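How a Whiteboard Marker Works
Cinstead Science Pages for Young Readers
Text: Macarena Rivadeneira. Checked by Violeta Daza.

A whiteboard marker looks like any other felt-tip pen. The difference is in the ink. Ink for paper sinks in between the fibers and stays there. Ink for a whiteboard has to stay on top, so that a dry cloth can take it off again.

The ink has three main parts. The pigment is the color. The solvent is a liquid, usually a kind of alcohol, that carries the color to the tip. The third part is a release agent, an oily substance that keeps the pigment from gripping the board. Inside the barrel, most markers have a soft core that holds the ink like a sponge. The felt tip touches this core and draws ink forward through very small gaps. This movement is called capillary action.
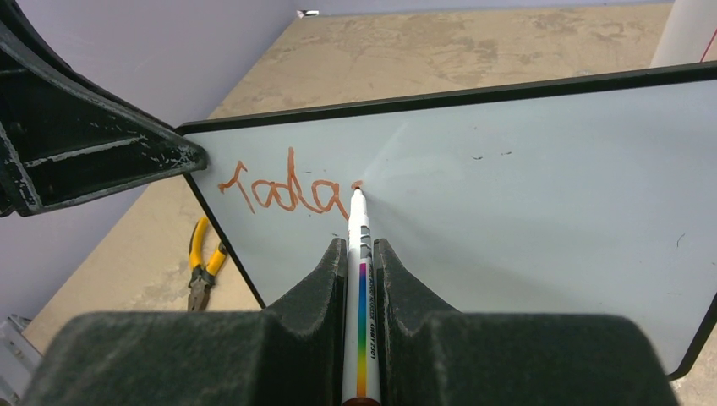

Why does the ink dry so fast?
Alcohol turns into vapor quickly at room temperature. Once it has gone, only the pigment and the release agent are left on the board, as a thin film.

The board matters as much as the ink. Its surface is smooth and has almost no pores — the tiny holes that let liquid soak in. Some boards are steel with a hard, glassy coating called enamel. Cheaper boards have a coating of melamine, a hard plastic. Melamine wears down over the years, and old writing begins to leave a shadow.

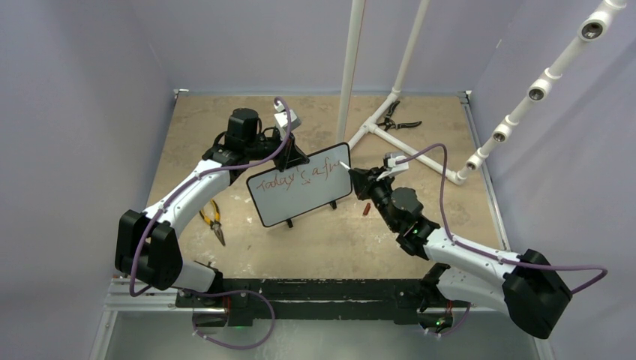
Permanent ink behaves differently. It contains a resin, a sort of glue, which sticks to the board when the solvent leaves. A dry cloth will not shift it. An adult can usually remove it with rubbing alcohol, which dissolves the resin.

Test this with a clean whiteboard, a whiteboard marker and a dry cloth. Draw 2 short lines. Wipe the first after 30 seconds and the second after 15 minutes. Compare how hard you have to rub.

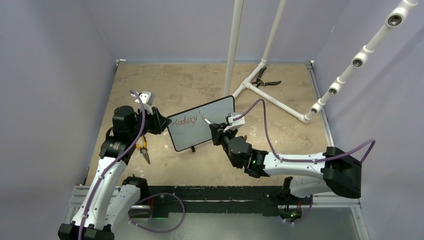 Color affects how easily writing can be read. Black and dark blue stand out most from a pale board. Red, as in the word "Today's" on the small black-framed board, is harder to read from the back of a large room. Yellow is harder still, and is best kept for underlining.

Put the cap back on until it clicks. Store the marker flat, so the ink stays spread evenly through the core.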